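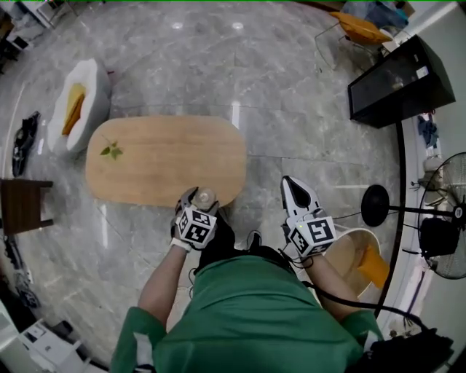
Oval table and two of the chairs, Surkcombe shed

Category: Members' list > Furniture and rooms

Hi all,

Replying to Gudrun's questions so everyone has the same answers before the move to Moura.

On 01/09/2022 Gudrun Weidemann wrote:
> Can someone tell me what is going from the Surkcombe shed and what
> stays? I have the ute from 9 on Saturday but only until 12. Is the
> oval table too long for the tray? And are the orange cushions going
> with the white chairs or are they Zilthorpe's? Also, does anyone know
> if the lights at our end are on a separate switch?
> Gudrun

The oval table is going. It's the pale wood one with the rounded ends. It will fit if it goes in on its side with a blanket under it, and the top marks easily, so please keep the straps off the edge. Someone has left a bit of greenery on it, which can go in the compost.

The cushions belong with the white chairs. We bought them together in May. The colour has faded on one or two, but they are still the same set.

The dark brown side table and the black cabinet with the glass front both stay. The cabinet needs a proper trolley and we don't have one. The fan stays as well.

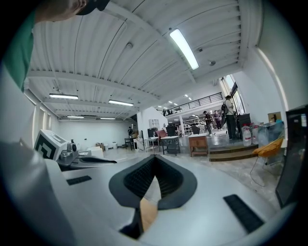 Lights on at the shed. White boxes and the woven basket are over on the left

The lights are on 2 switches. Ours is the one nearer the roller door – the other does the far end, and Irurar pay for that, so leave it alone. The white boxes can go on the first trip. The basket is staying for now.

Glassware is the slow part. Wrap each piece separately and stand it upright in the carton.

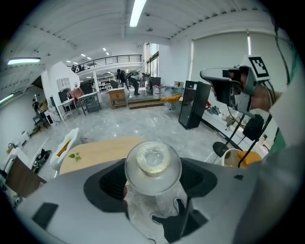
Put the lids in with whatever they fit, or we'll be matching them up at the other end like last time. Cartons should be marked on the side as well as the top.

The cover for the trip is $2000 in total, so anything worth more than that should travel in your own car.

I'll have the key from half past eight.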